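PRE-RUN CHECKLIST WITH COMMENTS
Two-arm cell, plate task, software release candidate
Checked by: Erlinda Layug
Comments by: E.L., with replies from Renato Galang where he could not help himself
Month: February

Mark each item OK, OK WITH COMMENT, or HOLD. "Should be fine" is not a mark. I have stopped accepting it.

SECTION A. CONFIG AND STARTUP

A1. Config file on the control PC matches the one in the repository.
OK WITH COMMENT. It matches now. At 8 in the morning it differed by one line, and the line was the left arm's speed limit. Vidar Wikström says he was going to commit it.

A2. Controller, planner and Starkberg perception node all report the same release tag.
OK.

A3. Clocks synchronized between the two arm controllers.
OK. Offset was under 2 ms for the length of the check.

A4. Log disk has room for a full session.
OK WITH COMMENT. It has room because I deleted a folder called "temp_final_keep." If it was yours, see me.

SECTION B. PERCEPTION

B1. Overhead view is live and the time stamp is moving.
OK. Please look at the stamp. A frozen picture of a table looks a lot like a live picture of a table.
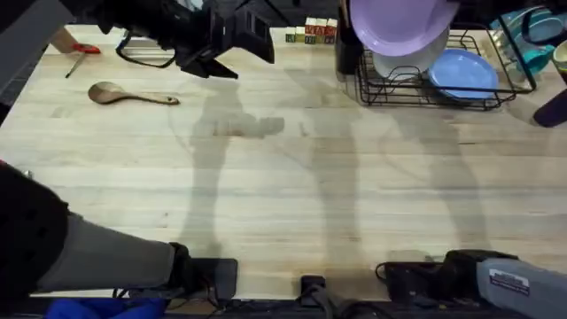 B2. Segmentation does not report shadows as objects.
OK WITH COMMENT. The last release gave us a plate in the middle of the table whenever an arm passed under the lights, and the planner very politely drove around it. With the new threshold I ran 156 stored frames and got no ghost plates. I did get a ghost spoon. Ticket is open, assigned to Lilibeth Villanueva.

B3. A hand inside the work area sets the hold flag in the planner.
OK WITH COMMENT. The flag sets. It also clears by itself when the hand leaves, and I want it to wait for a key press. Renato writes that this will slow everyone down. Yes, Renato.

B4. Wood on wood: spoon is detected against the tabletop.
OK WITH COMMENT. Detected, but the confidence wanders. Do not plan a grasp on it this release.

SECTION C. TWO-ARM PLANNING

C1. Both arms carry the same object ID when they share a plate.
OK. If the IDs differ, the planner believes there are two plates and each arm feels free to leave with its own.

C2. Closed-chain constraint is active before the lift command goes out.
OK. Confirm it in the planner console, under Constraints. The green light on the dashboard only tells you the dashboard is happy.

C3. Internal force limit is loaded from the plate profile.
HOLD, then OK. It had fallen back to the default profile, which was tuned on the Mridha crates and would squeeze a plate with real conviction. Profile reloaded, check repeated.

C4. Stop on one arm stops the other.
OK. Tested from both sides with a shared hold commanded. The second arm followed within 30 ms. 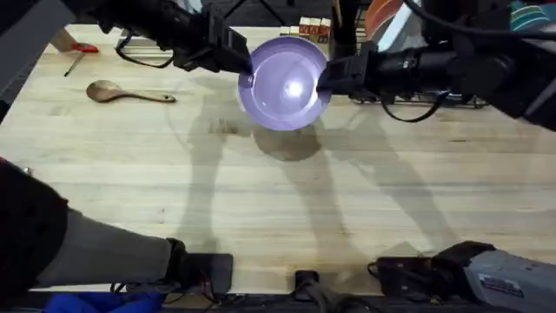

SECTION D. GRASP AND WRIST CAMERAS

D1. Wrist camera streams are assigned to the correct arms.
OK WITH COMMENT. They were swapped after the update. Wave something in front of each one and read the label. It takes a minute and spares you an afternoon.

D2. Grasp state comes from finger width and motor current together.
OK. Width alone calls a thin rim "empty" often enough to be annoying.

D3. Slip detector is running and writing to the log.
OK. Check that the log has new lines in it. The process can be up and say nothing for hours, much like Vidar in meetings.

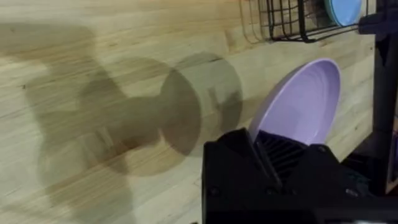 Can I skip Section D if only the planner changed?
Only when the diff leaves the message definitions alone. The planner and the grasp node share those, and a renamed field will get past the build and fail at the first pick. Run D1 and D2 at the very least.

SECTION E. RACK PLACEMENT

E1. Slot map loads and lines up with the rack.
OK WITH COMMENT. Someone moves the rack, the map does not move with it, and then the placement code gets blamed. Re-register the rack every session, even if you "didn't touch it."

E2. Occupied slots are excluded from the goal list.
OK. Overlapping plates are the hard case. When the rear plate is mostly hidden, the node should mark its slot UNKNOWN, and the planner should treat UNKNOWN as taken.

E3. Release is blocked until the placement check passes.
OK WITH COMMENT. The timeout was set to 122 seconds. I asked where the number came from, and Aileen Malabanan found it in the old Sukanley branch, without a comment. Shortened and commented.
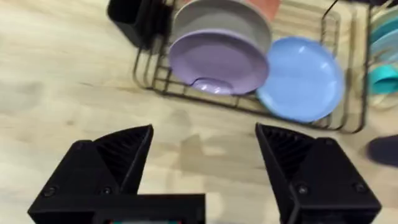
Item E2: wrist camera view of the rack, fingers open, plates in the slots.

SECTION F. SIGN-OFF

F1. All HOLD items cleared or ticketed.
OK. C3 cleared. Ghost spoon ticketed.

F2. Release notes updated in Plustau.
HOLD. They currently read "various fixes." Renato has until 4 p.m.

F3. Signed: E. Layug
Second signature: pending F2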